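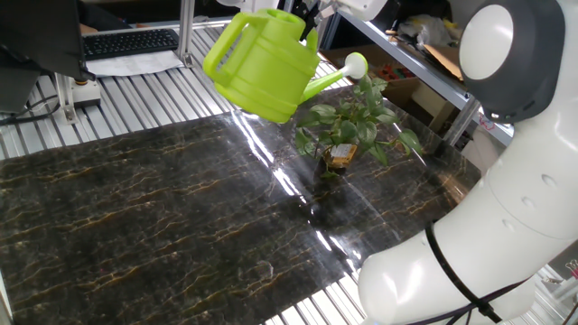
Watering can over the plant, cell 5. Attached by R. Baumgartner.

Ticket: Can slips and rotates in the fingers during pour
Opened by: Rupert Baumgartner
Assigned to: Notburga Pfister
Status: Closed, grudgingly

September 20, 2023, Rupert
The pour program runs fine until the tilt. Then the can turns a little in the fingers and the spout ends up pointing at the table. No fault on the controller, which is very happy with itself. Grip force is at the value we've used since April. I restarted everything twice, as is traditional.

Notburga
Did anyone change the fingers?

Rupert
No.

Silvan Wieser
I changed the fingers. Same part, new pads. The old ones were shiny.

Notburga
Thank you, Silvan. New pads are thicker, so the gripper thinks it has closed on the can before it has properly closed on the can. Please redo the zero: open fully, close on nothing, save, then close on the handle by hand jog and read the width. Send me the number before you touch the force. I know you want to touch the force.

Rupert
Zero redone. I had touched the force. I have untouched it.

Can now holds through the tilt on the first try and lets go of its angle on the third. Progress of a kind.

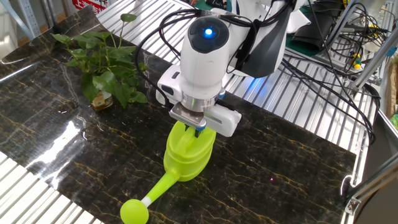 Next I checked the pick height, going down in small steps with the can standing on the marble sheet. The saved pick point was from before the sheet went on, so we were closing too high on the handle and catching the curved part. Dropped it until both fingers sat flat. Also slowed the approach, as the can gets nudged if you come in at the speed Silvan likes.

Silvan
It was a perfectly good speed.

Notburga
While you're there, run the wrist through its full turn and watch the cables. If the bundle pulls tight at the end of the turn, it will tug the wrist and you'll be back here blaming the pads.

Rupert
It did pull near the end. Gave it more slack and redid the strap. Full turn is clear both ways now.

Ran 100 cycles with the new zero and new pick point. 5 bad ones, all at the start, all before I moved the strap. Nothing after that.

Notburga
Good. Save the program under a new name, please. There are already two called "pour_final" and they disagree. Write the pad change in the cell log with the new width next to it. Next pad check at 1,000 cycles.

Rupert
Saved as pour_final_3. Log updated. Closing.

Silvan
Can I have the speed back?

Notburga
No.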